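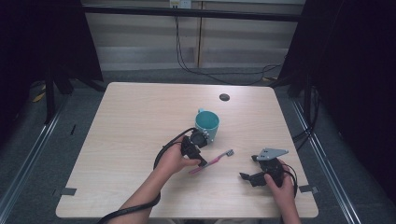

Teal mug and a toothbrush on the table.

Lucero fan night, venue walk-through
19 May 2023, checked by me with Hortensia Sánchez from the Gendov front desk

Doors and exits: OK. Both side doors open outward and the bars work. I pushed them myself, twice, and set off the buzzer the second time (sorry, upstairs!).

Capacity: OK. We're licensed for 332. The tour publicist keeps telling gossip sites there'll be 1,000, so expect a crowd out on the footpath.

Red carpet: FIX. The edge curls near the steps and Lucero's heels are apparently enormous this season. Tape it down the full length, no gaps.

Media pen barriers: OK, though I'd move them back a bit – after the shouting over the breakup at the Plotar premiere I don't want anyone leaning over with a microphone.

Photo wall: FIX. The Hevuseo banner wobbles when you brush past. Needs 2 more sandbags.

Extinguishers: OK, tags current until August.

Dressing room: OK. Mirror globes all working, kettle cord tidy. Hortensia wants the candles gone and I'm with her.

Stage leads: NOT CHECKED, the sound crew was still at lunch. I'll ring them.

Noise: limit is 95 at the desk, no wait, that's the old sheet. Hortensia will confirm.

Recheck the two FIX items before soundcheck please.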